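Home
What we do
About us
Notes
Get in touch

About Dawber

Dawber looks at what offices, workshops and small schools throw away, and then at what they say they throw away. The two are often different. Our job is to measure the gap and write it down in words the people paying for it can follow.

We are a small company, nine of us on the payroll, and we have no plans to become a large one. We don't sell bins or haul rubbish. We don't hand out badges either. We were asked twice last year whether a report from us could be turned into a logo for the bottom of a client's emails, and we said no both times. One of those clients went elsewhere and presumably has a logo now.

How it started

The company grew out of an argument about a leaflet. The building we rented a room in had a notice by the lifts saying that all waste from the premises was "diverted from landfill". We asked the managing agent what it was diverted to. The agent asked the contractor, the contractor sent a leaflet, and the leaflet said that all waste was diverted from landfill. There was a drawing of a leaf on the front.

It took most of a winter to get a proper answer. General waste went to a transfer station and then mostly to an incinerator. The mixed recycling went to a sorting plant that couldn't say how much of it was turned away, at least for one building. So the notice was true in a narrow way. Very little was buried. A good deal was burned, and that word didn't appear on the notice or in the leaflet.

We have no particular quarrel with burning things that can't be used again. It may well be better than a hole in the ground. We do think that tenants who rinse out their yoghurt pots ought to be told what happens to them.

What we do

Most of our work is waste audits. We come to your building, usually for a working week, and weigh what leaves it. Bags are opened, sorted by hand on a sheet, weighed again by material and put back. We do it in gloves and overalls and we bring our own scales. It's dull work and it doesn't smell nice in summer.

We also read contracts. A surprising number of firms pay for collections by the lift, whether the bin is full or has one sandwich box in it, and then congratulate themselves on producing less. Less rubbish in the same number of lifts costs the same money and puts the same lorry on the road. If nobody changes the contract, the saving is only on the poster.

The third part of the work is checking claims. A company wants to say in its annual statement that it has cut its waste by a certain amount, and someone on the board is nervous. We go through the figures. About half the time the baseline year turns out to be the problem: an office move or a refit, or a year when someone cleared out the basement. Compare any normal year with that one and you'll look like a saint. 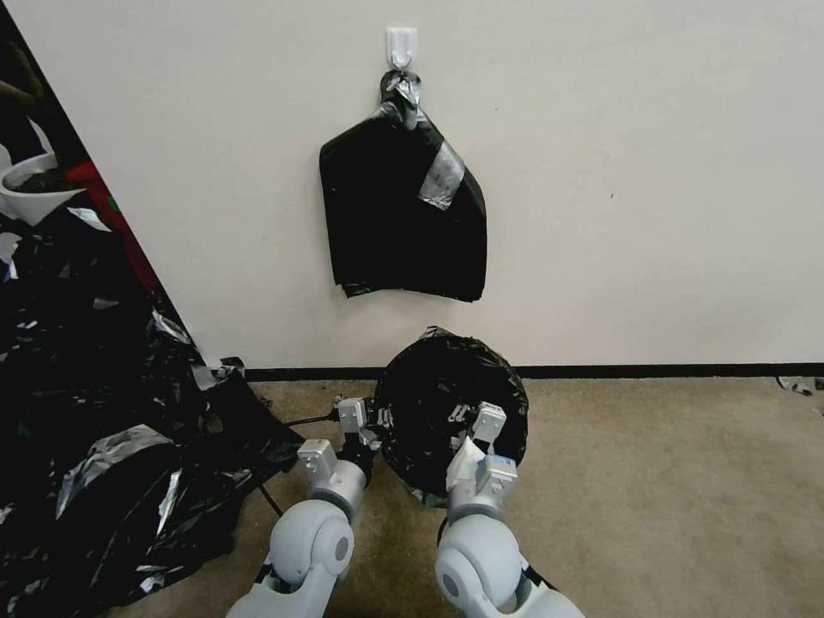 Triltex wrote to us after their first audit to say that the report was accurate, that they had learned more from the two pages on bin liners than from the rest of it, and that they would have liked somebody to say something encouraging. They also asked why we were so sure that people wouldn't simply get better at sorting once the labels were improved.

We thought that was fair, so our reply is here for anyone else who is wondering. We aren't sure of it. We've seen new labels help, for a while, in places where the bins were also moved closer to where people eat. We've seen new labels do nothing at all in places where the bins stayed in a corridor. We haven't seen a study of either that we would put money on, our own visits included. On the encouragement, we do try. There was a paragraph on page four.

A note on bin liners

Liners come up in every audit and they deserve more attention than they get. Cleaners are commonly told to change every liner every evening, so a desk bin with a tissue in it uses up a bag a day. The bag can weigh more than what's in it. Many of the "bio" liners now on the market will only break down in an industrial composting plant, and if your general waste goes to be burned they'll never see one. You've paid extra for a bag that ends the same way as the cheap sort.

Our advice is boring. Have fewer bins, put them where the rubbish is made, tell the cleaners they may leave a liner that's clean, and write that into the cleaning contract so that they don't get told off for it. Use the plainest bag that won't split.

Small workshops and studios sometimes ask if they need a bin at all, and for a bench that makes a handful of scraps a day the answer may well be no. A bag on the wall will do, provided the hook can hold it and someone has agreed to take it down. We'd want to know the load before trusting any stick-on hook with more than paper. The weight printed on the packet tends to assume a perfectly clean surface and a patient person.

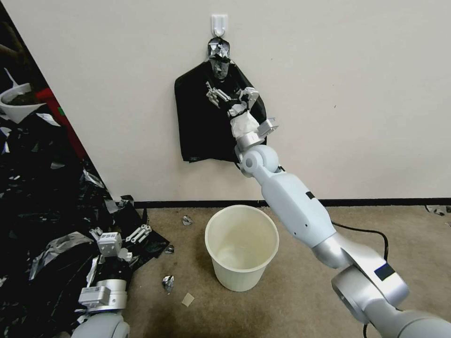
Black bag on a stick-on hook.

What we don't believe

We don't use the phrase "zero waste". In our experience it means that someone has chosen a definition. We've read statements in which waste that was burned counted as nought because heat was recovered, and one in which packaging sent back to the supplier counted as nought because it had become the supplier's problem. It had. The supplier threw it away.

We're wary of apps. Skistis, a bin-sensor scheme we were asked to look over for a client with 21 sites, produced very handsome charts of how full each bin was. It couldn't tell a bin full of cardboard from a bin full of coffee cups, and it had no idea what anything weighed. The client wanted to know what was being thrown away. After a month they knew when. There may be a use for that if you're paying for collections on demand, and we said so in the report, but it wasn't what they had been sold.

We are also doubtful about staff pledges. People sign them in good faith. Then the kitchen runs out of washing-up liquid and everyone goes back to paper plates.

And we're doubtful about ourselves, up to a point. A week's audit is a week. If it falls in a quiet spell, or if word gets round that somebody is going through the bags, people behave differently and the numbers come out cleaner than they should. We ask clients to say as little as possible beforehand, apart from the cleaners and the building manager, who have to know. We also print the limits of each audit on its first page. Clients have asked us to move them to the back. They stay on the first page.

Some figures

The largest single audit we've done was for a head office with around 1,000 people on its books, though a good many of them were working from home on any given day. We weighed 3,176 kg over the course of it. The firm's own estimate had been a good deal lower, and had come from multiplying the number of bins by a figure in an old spreadsheet. No one there could tell us where the figure was from.

We'd be cautious about reading much into that total. It includes a clear-out of stationery that happened to fall in the same period. With the clear-out removed the estimate was still too low, by less. Both versions are in the report.

How we're paid

By our clients, at a day rate, agreed beforehand. We take no commission from contractors, bag makers or equipment firms. You should be suspicious of any waste adviser who is free, and you should ask us about it too. Our terms say in plain words that a client can keep a report private but can't publish part of it in a way that changes what it says. We've had to point to that clause once.

Flostis, our sister project, is a set of plain guides to waste contracts for people who can't afford an audit and probably don't need one. They cover notice periods, price rises, overweight charges and the automatic renewals that catch so many small firms out. The guides cost nothing to read. They're paid for out of the audit work, which means we add to them slowly, usually in April when things are quiet. The guide to food waste is out of date and we know it. Please check the rules with your council before relying on it.

Working with us

Ring or write and tell us what you want to find out. If what you want is a good number for a brochure, we're likely to disappoint you. If the building is small enough that you could weigh the bags yourselves on a set of luggage scales, we'll tell you that as well, and send you the sheet we use.

We'll ask for your last year of invoices before we quote. Please send the real invoices and leave the summary out. We'll also ask to speak to whoever takes the rubbish out in the evening, because that person generally knows more about it than anyone with sustainability in their job title.

Audits are usually booked several weeks ahead. We don't do them in December, when every office in the country is full of tinsel and mince pie boxes and the results are no use to anyone.

Page last checked 2023-01-31

Contact | Terms | Flostis guides | Complaints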